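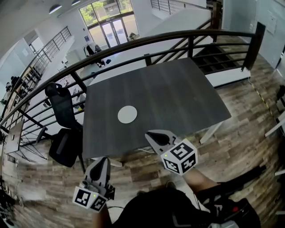

The ornament was listed as item 2643 in the Badora holiday catalog, page three, between a set of felt napkin rings and a tin reindeer. The entry read: Lekumard glass star, 3 inches, clear, one hanging loop. Price on request. Every other item on the page had a price.

The buyer for the Varela stores called the number at the bottom of the page in January, when orders for the following winter were placed. A recording gave the minimum quantity as 700 units and asked for a shipping address. The buyer gave the address of the warehouse in Dorkthorpe and hung up. No price had been stated. The buyer wrote "TBC" in the cost column and moved on to wreaths.

The stars arrived eleven days later. The cartons were packed correctly, in dividers, with the fragile label on two sides. There was no invoice. There was a single sheet of instructions, which the buyer read standing at the loading dock.

1. Hang the star in a window that faces a street.
2. Do not hang more than one star per window.
3. Take the star down on the day you would normally take it down.

Incoming stock was tested before it went on sale. The procedure for hanging ornaments had three stages: pull, drop and light. In the pull test, a weight of 800 grams was attached to the loop and left for an hour. The loop held. In the drop test, the star was released from shelf height onto carpet, then onto tile. On carpet it survived. On tile it broke into five pieces, one for each point, with clean edges. This was recorded as a normal result for glass.

The light test was meant to find bubbles and scratches. The star was hung in the office window and examined from the yard. The buyer went down to the yard with the form on a clipboard, looked up, and saw a kitchen.

The office contained a desk, a filing cabinet and a rack of sample ribbon. The window, from outside, showed a kitchen with yellow walls and a pot on the stove. A string of paper chains ran from the clock to the door. Someone had put them up with too much tape. The buyer had grown up in that kitchen and had put up the paper chains.

The form had boxes for bubbles, scratches, discoloration and other. The buyer checked "other," went back upstairs, and found the desk, the cabinet and the ribbon. The star turned slightly on its thread. There was no smell of cooking.

The test was repeated with a second star from a different carton, as the procedure required for any unexpected result. The outcome was the same, except that the pot had been moved to the back burner. The buyer then asked the forklift driver to look at the window and report what was there. The driver looked for some time. He said it was a porch with a dog on it, and asked whether he could go on his break early.

The difficulty was classification. Stock could be passed, failed or held. To fail an item, a defect had to be named, and the glass was free of bubbles and scratches. To pass it, a price was needed. The buyer called Badora again. The recording now said that orders were closed for the season. It did not ask for anything.

The stars were held. They went on the upper racking at the back of the warehouse, in the bay used for discontinued tinsel, with a yellow tag on each pallet. A held item could stay on the system indefinitely, provided someone renewed the tag every quarter. The buyer renewed the tags.

The two test samples were supposed to go back into their cartons. One did. The other stayed on its thread through the spring, against instruction three — the buyer had never worked in an office where decorations came down on time, and there was no usual day to go by. Most evenings the buyer left by the yard door and stood near the recycling bins for a few minutes before walking to the car. The kitchen was always lit. The paper chains had started to sag on the left, where the tape was giving out. Nobody came in.

In November the stock system produced its annual query on held goods. It asked whether item 2643 should be returned, destroyed or released for sale. It asked for a unit cost, and would not accept TBC.

The buyer typed a zero. The system accepted it and printed a shelf label for each store. The pallets came down from the racking that afternoon and the yellow tags were cut off.

The buyer worked late on the display plan, which put the stars near the registers, at eye level, with the instruction sheet copied at a readable size. When the plan was finished the buyer turned off the desk lamp, went down to the yard and looked up. There was a woman at the stove with her back to the window. She reached over, without turning around, and pressed the loose tape flat against the wall with her thumb.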